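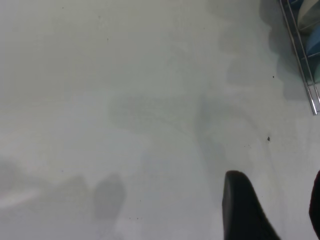

Foot of the rack on the tabletop

Vostia Homewares Support
Ticket 4279: Plates lean over in Komberg rack
Opened: 25 Jun 2021
Opened by: Siobhán Dunne
Product: Komberg wire plate rack, chrome, with Drondance plates (mixed colours)
Status: Resolved

Original report

I bought the Komberg rack to go with my Drondance plates. The plates go into the slots all right but they don't stay upright. They tip back until each one is resting on the one behind, and the last one leans on whatever is at the end. When I pull out a plate from the middle, the ones in front slide and knock together. No breakages so far. The coral plate is the worst because it goes in last and sits right at the front.

The rack is on a flat table. I've turned it end for end and the plates still lean. Is the rack faulty, or is it the wrong one for these plates?

Support, first reply

Thanks for the report. Please check the following and let us know how you go.

1. Empty the rack and put it on the flattest part of the table. Press down on each corner in turn. If it rocks, one of the feet is bent.
2. Measure the gap between two neighbouring rungs, in the middle of the rack and again near each end. It should be 13 mm everywhere.
3. Run a cloth under the feet and over the table where they stand. Grit under one foot is enough to tilt the rack.
4. Put back one plate only and push it down until the rim touches the bottom rungs. Leave it for 60 seconds.

Please also tell us if all of the plates are from the same range. Drondance dinner plates changed shape a while ago. The older ones have a thinner rim and need a narrower slot.

Siobhán, second message

Did all of that. It doesn't rock. The gap is 13 mm in the middle and at one end, but at the end near the wall it's wider, enough that I could see it without the ruler. I wiped the table as well and picked up a few crumbs, though I doubt they were doing much.

One plate by itself stood up fine in the middle slots. In the wide slots it went over straight away.

All Drondance. The beige and the dark blue came first and the rest were bought later, so I may have both shapes. How do I tell which is which? There's nothing printed under mine that I can make sense of.

Support, second reply

You can tell the two shapes apart by hand. Lay a plate face up and run a finger from the edge inwards. On the newer shape the rim is raised and there is a definite step down into the centre. On the older shape the slope is gradual and you won't feel a step. Colour is no guide, as most of the colours were sold in both.
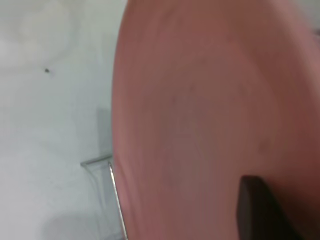

Siobhán Dunne wrote back that the coral one had the step, and so did the mint and the blues, but the two beiges didn't match each other. She asked if she should keep the older ones out of the rack altogether or if there was a way to use the lot together, as she had no cupboard space left.

Support, third reply

You can keep them together. Put the older shape in the narrowest slots, which on your rack means the middle, and the newer ones either side. Leave the wide end empty until the rack is sorted out.

Load from the wall end towards you and face every plate the same way. If two neighbours face each other, the rims meet before the bases do and both will tip. Keep the biggest plate at the front if you like to have it there, but it needs its own slot and should not be resting on the plate behind it. Once the front plate leans, the whole row will follow it.

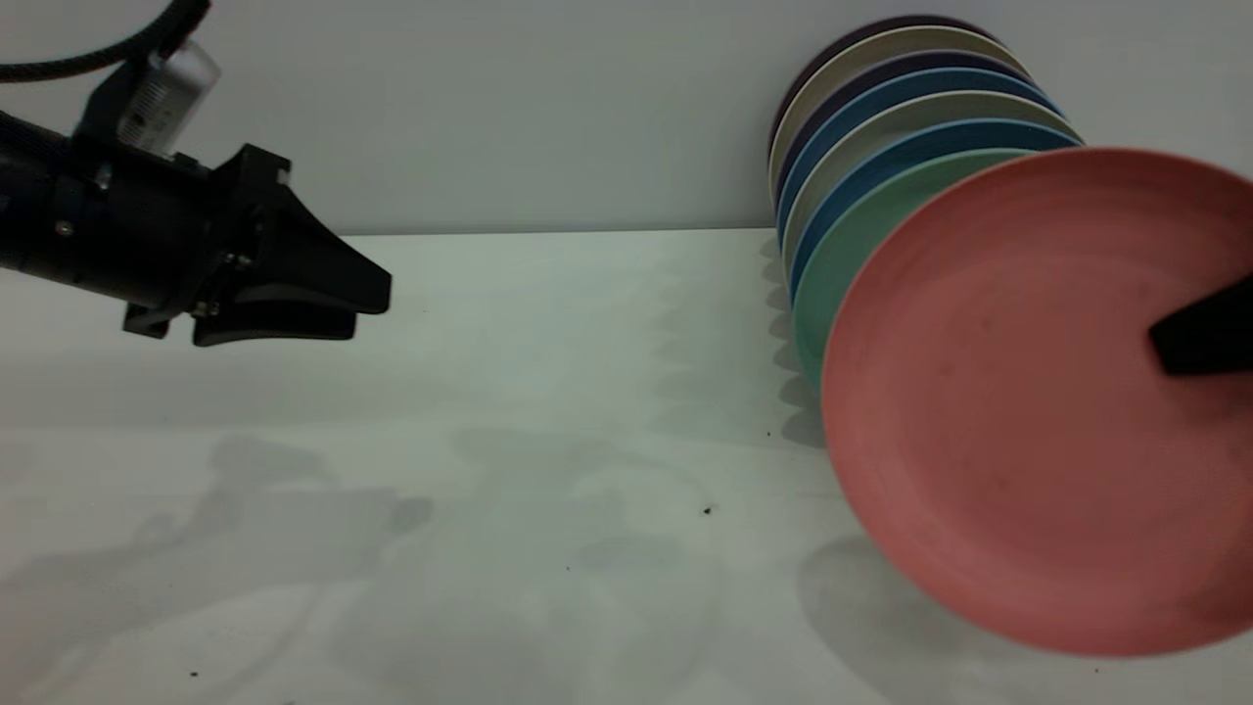 On the rungs themselves, a wider gap at one end usually means the long rails have spread. It can happen if the rack was stored with something heavy on it, or it may have left the warehouse that way. Please don't squeeze the rails back by hand, as the welds on the short rungs can crack. To check, measure across the rails at both ends. They should be the same distance apart. The rack is 42 cm long, and over that length any difference you can see by eye is too much.

Siobhán, third message

They're wider apart at the wall end. Not by a lot, but I measured it twice. I put the plates in the order you said and left the end slots empty, and they've stood up since last night. I can get one out of the middle now without the others moving. It does mean there's a side plate with nowhere to go.

Support, fourth reply

That is outside what we accept, so we'll replace the rack. A new one has been booked from the Ruangrit warehouse and should be with you in July. No need to post the old one back. It can go in metal recycling, or you can keep using the middle slots until the new one arrives.

When you unpack the new rack, check the gaps at both ends before loading it. If they're even, you can use every slot, but still keep the older plates next to each other.

Siobhán, fourth message

New rack is here. 13 mm at both ends and no rocking. Everything fits, side plate included. Happy for you to close this.

Support, closing note

Replacement received and checked by customer. Cause: spread rails at one end, plus mixed plate shapes. Note on the two rim shapes added to article 79 (Choosing a rack for Drondance plates). Closed.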